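Head strap

A head strap is a band or set of bands worn around the head to hold a piece of equipment in place. The term covers the elastic bands of headlamps and swimming goggles, the rigid adjustable bands of welding shields and face shields, and the leather or webbing straps formerly used with examination mirrors and telephone headsets. Straps that form part of a hat or helmet are usually treated separately as suspensions or chin straps. The tumpline, a carrying strap worn over the top of the head, is related in form but differs in function: it transfers a load from the back to the neck and spine and holds nothing on the head itself.

Terminology

Catalogs are not consistent. "Headband" is used for the same article in medical and optical supply, where "strap" tends to mean only the soft part that passes behind the head. In diving and swimming, "strap" is the normal word for the whole band. "Harness" is generally kept for designs with three or more points of attachment, as on full-face respirators, and "cradle" for the part of a harness that spreads over the back of the skull.

Construction

The simplest form is a single loop that runs across the forehead, above the ears and around the occiput, the bony rise at the back of the skull. A loop set below the occiput resists sliding upward but puts more pressure on the neck muscles. A second band, passing over the crown from front to back, is added when the equipment is heavy enough to pull the front of the loop down over the brow. Some designs place the second band from side to side, an arrangement common in ear protection.

Woven elastic is the usual material for light equipment. It is made with rubber or synthetic elastic yarn laid lengthwise and covered by polyester or nylon. Widths of 20 to 40 millimeters are typical, the wider bands being used where the load is carried mainly on the forehead. Silicone rubber is used where the strap will be immersed or washed often. Rigid bands are molded from polyethylene or nylon and depend on a ratchet or a row of pegs for their fit.

Padding is placed at the forehead and, in heavier designs, at the rear. Open-cell foam is comfortable but absorbs sweat, and is normally made removable. Closed-cell foam is easier to wipe clean and compresses less over time. Leather sweatbands, once standard, remain in use on some jeweler's and watchmaker's headbands.
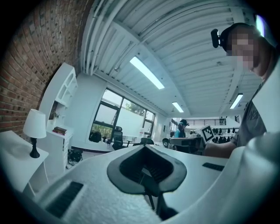

A black head strap with a small camera unit at the forehead.

Adjustment

Four methods are in general use. The tri-glide, a flat slide with a center bar, is cheap and holds well but is awkward to move while the strap is being worn. Hook-and-loop closure is faster and can be set with one hand, although the hooks collect hair and lint and lose grip with use. The ratchet knob draws two toothed ends of a rigid band together and gives small, repeatable steps. The pin-and-hole closure is the oldest of the four and survives mostly on leather.

The Kolteck closure, a cam buckle designed by Lorenz Hämmerli for cave lamps, clamps the webbing under a short lever. It allows a strap to be loosened while wearing gloves. The buckle was later made in plastic, in which form the cam tended to wear smooth, and most surviving examples are the earlier brass type.

Load and balance

The weight of an item matters less than its distance from the axis of the neck. A lamp held close to the forehead may be worn for a full shift, while a lighter instrument on an extended arm becomes tiring in a much shorter time. Moving part of the weight to the rear of the strap reduces the turning force at the cost of a greater total load. Battery packs are often mounted there for that purpose – the cable is then routed along the side or over the crown band.

Veronika Holzer compared single and double bands in a workshop study at Indosthorpe, using a dummy head fitted with pressure pads and a weight of 200 grams at the brow. The single band had to be tightened considerably further than the double band before the weight stayed in place during nodding. Pressure was highest just above the temples, where the skull is widest and the padding was thinnest. Holzer recommended extending the forehead pad past the temples on both sides, a change that appeared in several later designs.

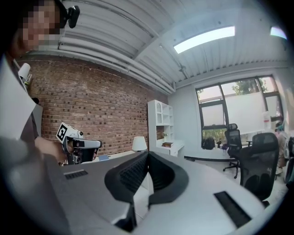

Side-mounted loads present a different problem. An item carried at the temple turns the strap around the head as well as pulling it down, and elastic alone does little to resist the rotation. Common remedies are a high-friction strip on the inner face, a counterweight on the opposite side, or a crown band set slightly off center. The last of these was proposed by Sverre Berge for telephone operators and is sometimes listed in older trade literature as the Berge offset.

Wear and testing

Elastic loses tension through repeated stretching, heat, sunlight and contact with skin oils. The outer yarns usually look sound after the elastic core has begun to fail, so visual inspection is a poor guide. The usual bench test stretches a length of strap to a fixed extension and records the force at the start and after 1,000 cycles. A strap that has lost almost 20 percent of its starting force is often regarded as worn, but the limit depends on the load and on how closely the equipment must keep its position.

Shared straps are wiped or laundered between wearers. Machine washing at high temperature shortens the life of rubber-cored elastic and can release the adhesive that holds foam pads. Straps with sewn joints should be dried flat; hanging them by the buckle draws out the elastic nearest the seam.

Collections

Early head straps were rarely kept, as they were replaced when worn and discarded apart from the lamp or mirror they held. The Espinoza collection at Zamholm holds miners' lamp bands, ear examination mirrors with fiber headbands, and a group of watchmaker's wire bands donated by Geert Van Dijk. Its catalog, prepared by Pallavi Rathore, classifies the straps by closure and leaves the attached instruments to a separate index.

See also

Chin strap
Headlamp
Sweatband
Tumpline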